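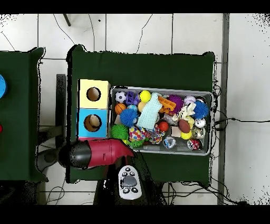

A tray of toys and two boxes on a green table.

Owner Hours Are a Cost
By Lizelle Mathebula
9/13/25

Small firms price their work from two inputs: materials and paid wages. The owner's own hours are usually left out. I think this is an accounting error, and a common one.

Take Drellach, a repair shop run by Riaan Matlala. In May the books showed a profit. They did not show 274 hours of his time, spent mostly on quotes, scheduling and late invoices. At a modest hourly rate, that profit was a loss.

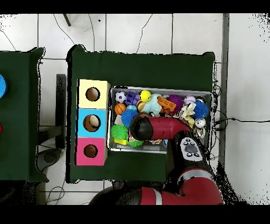 The usual objection is that no cash leaves the account. Sudheer Venkataraman, who keeps the books for Drellach, makes this case and I take it seriously. But a price built on free labor fails the day someone has to be paid for it. A buyer will make that adjustment in the first meeting — and lower the offer to match.
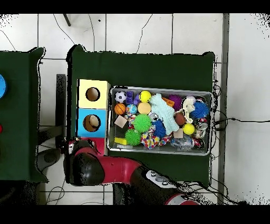
The fix is dull. Log the hours for one quarter, assign a rate, and enter the result as a line in every quote. Kulsoom Bajwa did this at Rikanau and dropped two services that had never covered her time. Some customers left. She has not brought either service back, and her quotes still carry the line.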